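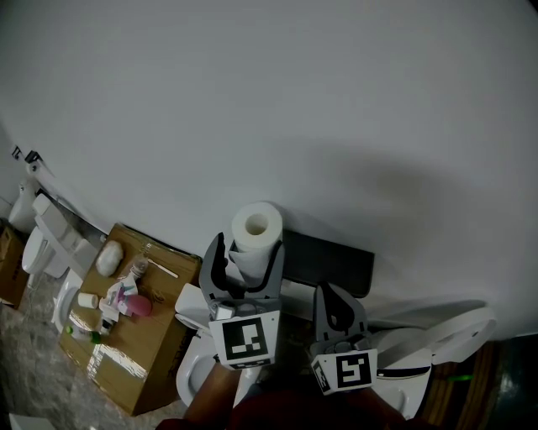
The Clikum gripper, open at the paper towel roll. Credit: Eliécer Flores

PLEVDALE, April 28, 2018 - Hi, I'm Eliécer Flores, and I've been building a hand-held gripper at the Vandisberg shared workshop! It's called Clikum. It has two gray plastic fingers, and each one carries a square black-and-white marker so the software can work out how far it's open (my favorite part, and the part I redid most). I've spent 162 evenings on it so far. Plans go up free in June, and if you'd like to build one with me, come find me at the Kälin bench.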